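Ladley Course Portal: Set-Up Guide for Students
Section 4. Recording Your Clinical Practice Hours

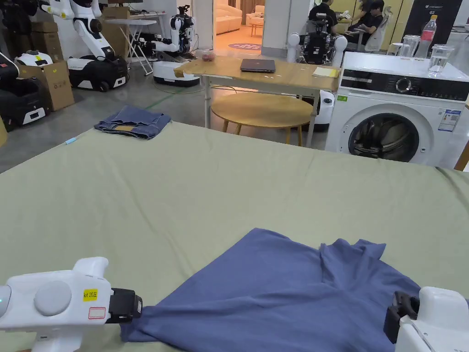 Blue T-shirt on a green sheet, with folded jeans behind.

Read this section before your first supervised practice session. It applies to students on the Ladley massage and bodywork certificate, at both the Flarnavham and Teixeira sites. Students on the short introductory course do not keep an hours log and can go to Section 5.

You need 300 practice hours to complete the certificate. Of these, 216 must be supervised. The rest may be done at home or in a workplace, as long as each session is written up in the portal. Classroom hours are recorded by the office and do not appear in your log.

4.1 Before you start

You will need:
Your student number (printed on your enrollment letter)
The email address you gave when you enrolled
Your supervisor's four-character sign-off code
A signed consent form for each client

Note: The sign-off code changes at the start of each term. A code from the spring term will not work in October.

4.2 Opening your log

1. Sign in to the portal and select My Training.
2. Select Practice Log, then New Log.
3. Choose your site from the list. If you attend both sites, choose the one where you have your theory classes.
4. Enter your start month.
5. Select Save. The log opens with a balance of zero.

You can have only one open log. If you transferred from the Gemen program, do not open a new log. Your old hours are moved over by the office and show up as a single line marked Transfer.

4.3 Adding a session

1. Open your log and select Add Session.
2. Choose Supervised or Unsupervised.
3. Enter the start and end times. Count hands-on time, the client interview, and aftercare advice. Leave out travel, room set-up, and laundry.
4. Enter the client reference. Use initials and a number, such as RT2. Never enter a full name.
5. Choose the treatment type. If more than one applies, pick the one that took the most time.
6. Write your session notes. The box holds 3000 characters, including spaces.
7. Select Save Draft if you are not finished, or Submit if you are.

Caution: The portal signs you out after a period of inactivity, and unsaved notes are lost. Save a draft before you step away from the screen.

4.4 What to put in the notes

Keep the notes short and factual. Include the reason for the visit, any health conditions the client told you about, the areas treated, the techniques and pressure used, and what the client reported afterward. If you changed the plan during the session, say what changed.

Do not write a diagnosis. If a client describes symptoms that concern you, stop the treatment, tell your supervisor, and record that you did so.

Sessions that were cut short still count. Enter the real end time and choose Ended Early from the status list.

4.5 Getting a session signed off

Unsupervised sessions are added to your balance when you submit them. Supervised sessions stay pending until they are signed off.

1. Open the pending session with your supervisor present.
2. Let the supervisor read the notes.
3. The supervisor enters the sign-off code and selects Approve or Return.
4. If the session is returned, make the corrections and submit it again.

You have 9 days to get a session signed off. After that it locks, and you must ask the office to reopen it.

Caution: Do not enter the code yourself, even if your supervisor has told you what it is. Sessions signed off this way are removed from the log.

4.6 Checking your balance

The bar at the top of the log shows total hours and supervised hours separately. Pending sessions are shown in gray and are not included in either figure. To keep a copy, select Print Log. The printed version leaves out session notes.

4.7 Common problems

The portal says the times overlap.
Two sessions cover the same period. Check that morning and afternoon are set correctly. A session entered as 2 a.m. is the usual cause.

The sign-off code is rejected.
Codes are case sensitive. Check that your supervisor is using the code for the current term.

A submitted session is missing.
Look under Drafts. If the connection dropped while you were submitting, the session will have been kept there.

My transferred hours look too low.
Gemen practice hours are carried over in full, but Gemen classroom hours are not. Send your Gemen record to the office at your site if the line still looks wrong.

Keep your signed consent forms in a locked place and bring them to your final review. Do not upload them to the portal. For help with uploading case studies, see Section 6.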